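Community Help: Archives and Remembrance
Transcribing a handwritten register of deportees

Posted by Boslow Local History Group
June 23, 2025

Our group has been given access to a register of families deported from Timthorpe during the war. It contains 2,533 entries in one main hand, with later notes in pencil. We intend to make the names available to relatives and schools. Many surnames are spelled in more than one way, and 184 entries carry no first name at all. Should the spellings be corrected before the list is published? We would also welcome guidance on whether the pencil notes should be included.

3 replies

Czesław Kaczmarczyk
The spellings should be transcribed exactly as they stand in the register. A second column may then hold a standard form of the surname, so that a person searching for Szulc will also find Schultz and Shultz. The two columns should never be merged, even where the clerk's error seems plain. Relatives have in several cases identified a family by the error itself, which matched a school report or a letter kept at home.

Entries without a first name should remain in the list. We recommend the words "first name not recorded" in place of a blank, as a blank is easily taken for an omission by the transcriber. The pencil notes belong in a separate field, marked as later additions, with the writer given as unknown unless the hand can be identified.

cistow_reader
Please check with the holding archive before anything is put online. Ours had a rule about it.

Szulc Family Papers Project
We agree with the first reply and would add one point on procedure. Each page should be read by two people working apart, and the results compared afterward. Our own register was smaller, but the second reading still took us until May - the pencil notes were the slow part. We worked in batches of 30 entries and limited each reader to four batches a day.

For public readings of the names, the family should be asked which spelling it prefers.

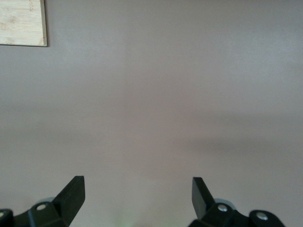 Where no relative can be found, the spelling in the register should be read out, and the printed program should give the standard form beside it. The reader should receive the list well in advance, with a guide to pronunciation prepared by someone who speaks the language.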